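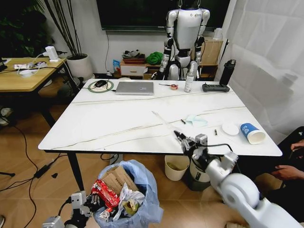

What went wrong with the table clearing set?

The right gripper stopped reporting its true opening partway through collection, and 400 episodes were saved with a finger position that does not match what the fingers were doing. The rest of the set is usable.

Fellamdale Table Clearing, data card
Last edited 9th February

Contents

The set holds 2228 episodes of a two-arm robot clearing a table and putting waste into a bag on the floor. Items are everyday things: paper cups, face masks, wrappers, tape, a computer mouse, a laptop. Waste goes in the bag. Everything else stays on the table. All episodes were recorded at the Prulville site, in one room, with the same white table.

The fault

The position encoder on the right gripper began to slip in November, starting at episode 1009. The commanded value stayed correct. The measured value froze, in most cases near half open, and then jumped when the gripper was next homed. The controller did not raise an error, as the frozen value was still inside its allowed range.

We found it while replaying episodes in Ogundipe, our playback tool. The fingers closed on a cup in the video while the plotted value did not move. A loose set screw on the encoder shaft was the cause. It was tightened and thread-locked, and the gripper was recalibrated before collection went on.

Safety note

With a frozen reading, the force limit on the right gripper did not work as intended. The limit compares commanded and measured opening, so it cut in late or not at all. One spray bottle was crushed and leaked onto the table. There were no injuries. If you run the same controller, do not hand objects to the gripper until you have checked the reading against the real opening by eye.

The controller now stops both arms if the measured value stays the same for 12 control cycles during a commanded move. Please keep this check on.

Affected data

Bad episodes carry the flag right_grip_bad = 1 in the index. They are not all in one block - the screw sometimes held for a while. Video, arm joint values and the left hand are fine in these episodes. Only right_grip_measured is wrong.

For training on measured state, drop the flagged episodes. For training on video and commands they can be kept, but some contain late or missed grasps caused by the fault.

Loading

The loader is in the Coder folder. It skips flagged episodes by default. Set keep_flagged to true to include them. Versions of the index without the flag column should be deleted and downloaded again.

Known gaps

Contact force was not recorded. The homing times are missing for the first day after the repair.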